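Tool Library Moves to Open Storage at Foltden Hall

The Burkorham Tool Library has completed the first stage of its move from closed cabinets to open storage. Members visiting the Foltden Hall workroom will find that hand tools used for painting, light repair and assembly are now kept on pegboard along the wall beside the issue desk. Power tools and ladders remain in the locked store and must be requested in advance.

The change follows a review of borrowing records prepared by Felicja Mazurek, Collections Manager. The library made 1672 loans last year, and 311 of them were returned to the wrong drawer or cabinet. Staff time spent searching for these items was the most common cause of delay at the desk.

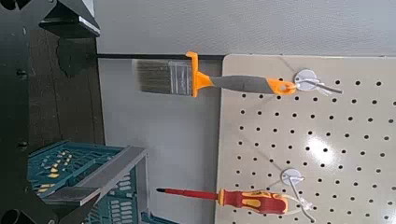
Members are asked to return each tool to its own hook before signing the loan sheet. Hooks have been placed according to the length and weight of the tool, and they should not be moved to other holes without speaking to a member of staff. Items with a hanging hole in the handle, such as the orange-handled paintbrush, go on the plain hooks. Screwdrivers go in the clear loop holders, as with the red and yellow one now on the board. Small parts and loose accessories belong in the crates and should not be left on the desk. Brushes must be cleaned and fully dry when they are returned, and a cleaning charge will apply where this has not been done.

The second stage will cover the 58 measuring and marking tools still held in the Siltance Road annex. These items will be unavailable for loan during January while they are checked, labeled and assigned a place. Existing reservations will be honored, and members affected will be contacted by telephone.

Sunil Munshi, Head of Member Services, will be at the issue desk each Wednesday from 4 p.m. to 6 p.m. to answer questions about the new arrangement. Requests for additional tools may be handed in at the same time. Forms are available at the desk.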